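Small Sets, Big Tables: my notes for the Friday session at Sowa
2 min read
Print | E-mail this page

OK, mic check, water, slow down. (I always race through the first bit!)

Start with the tub. Everybody in the room has had a tub. Mine was from Tikiseo and the box said 1519 pieces, and I was so proud of myself for buying it. We tipped it out on the rug and my niece looked at it for a while and went off to play with the lid. Pause for the laugh, and if there isn't one, keep going.

Then say what I did next, which was put nearly all of it in the closet and leave a handful of cubes on a table. Same kid, same afternoon, and she stayed with them until supper. I don't want to oversell this. It was one kid and it was raining. But it got me started, and I've been fiddling with small sets ever since, first at home and then at the Telleck drop-in mornings.

Next bit is color. My rule is two colors, and one of them gets only one cube. Two blue and one pink is my favorite and I'll fight anybody in the coffee line over it. A pair and a single give you something to talk about straight away: who's next to who, who's off alone, who gets to be on top. With three of the same you mostly get "a row." Pale colors are fine, by the way! I used to think you needed fire-engine red. You don't, as long as the table is a good warm wood and the cubes are matte.

Go through the next four slowly and let people look. Don't talk over them, Panagiotis Gkikas told me off for that last time and he was right.

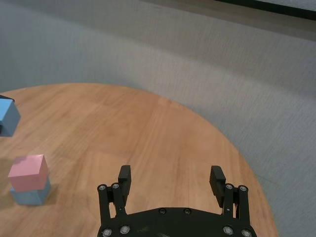
Two blue, one pink, round table.

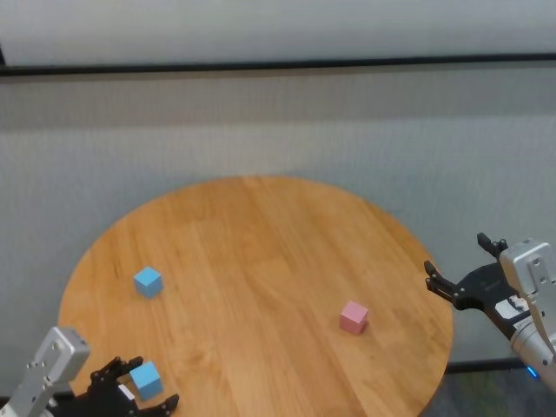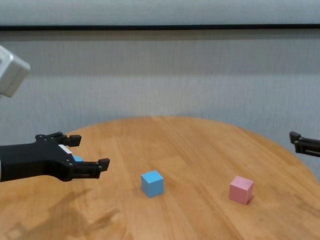
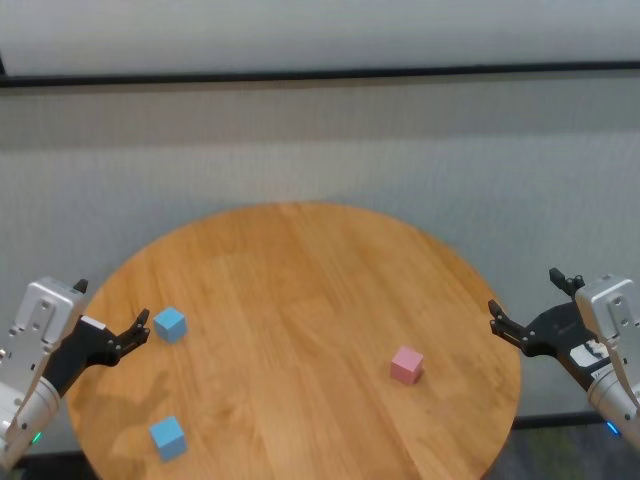
Ask the room: where would you put the pink one? Take a few answers. Somebody will say the middle. Somebody always wants a tower, so let them have the tower and then ask what color goes at the bottom. I like pink on top myself, but the Telleck kids argued with me about it for most of August and I've heard some very good cases for blue.

Now the round table part, which I nearly cut and I'm glad I didn't. On a square table children line things up with the edge. They can't help it, and neither can I. On a round one there's no corner to run to, so a cube ends up wherever you felt like leaving it, and the gaps start to matter. Also more elbows fit. If people ask about size, tell them ours at the drop-in is 79 centimeters across and that's plenty for three small kids and one grown-up kneeling badly.

Carpet or bare floor? Carpet, please. Cubes roll off the edge and on bare boards you'll hear every single one.

Mention the wood grain game if there's time (there's usually time, I talk fast). You pick a dark streak in the tabletop and walk a cube along it to the far side, and the next person has to meet you with theirs. No winner. Older ones turn it into a race, whatever you tell them.

Paststead question will come up, so: yes, they'll sell you loose cubes, no, I don't get anything for saying so, and check they're all the same size before you pay. A set where one cube is a hair taller drives me up the wall.

Then questions. Repeat each one into the mic. The sign-up sheet for the Telleck mornings is on the chair by the door, and please could someone bring back my good pen.

Print | E-mail this page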